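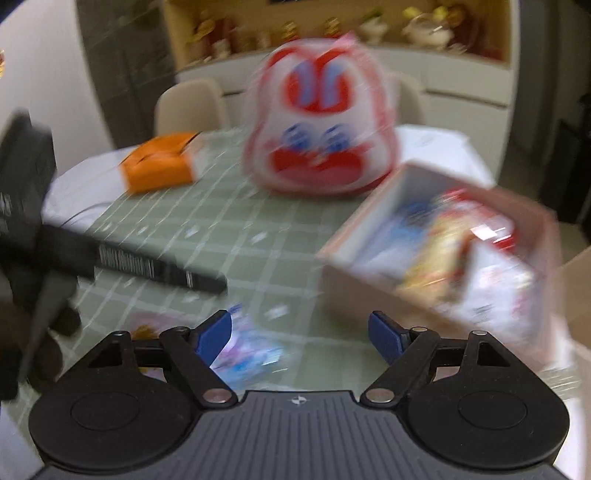 Rental listings in Skosevier used to run to a paragraph. Now most are two lines and a price, and tenants turn up to inspections with very little idea of what they are walking into. Size is the usual complaint. A dining area in an ad can mean a separate room or a corner that holds one small table, and a sage-green tablecloth with a white grid on it will dress up either. What people want is the measurement, and the older agencies have mostly stopped giving it.

Gilbert Street is a fair example. Of the 10 flats advertised there in November, only 2 listed room dimensions. One was a ground-floor unit at number 117 with a galley kitchen, a shared laundry and no parking. It went in a day, at the asking rent. The larger flat upstairs, with a balcony facing the rail line, sat for weeks before the owner had the floor plan drawn up and added it to the ad.
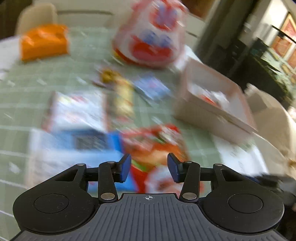
Loïc Deschamps said he would take a plain floor plan over any amount of description, and that he had once signed for a bedroom his bed would not fit into. He now brings a tape measure to every inspection and writes the figures on the back of the application form.

Vovilitz, the agency that manages most of the street, says it will put dimensions on all new listings. Older ads will be updated as leases come up - a slow job, with 1,000 properties on the books.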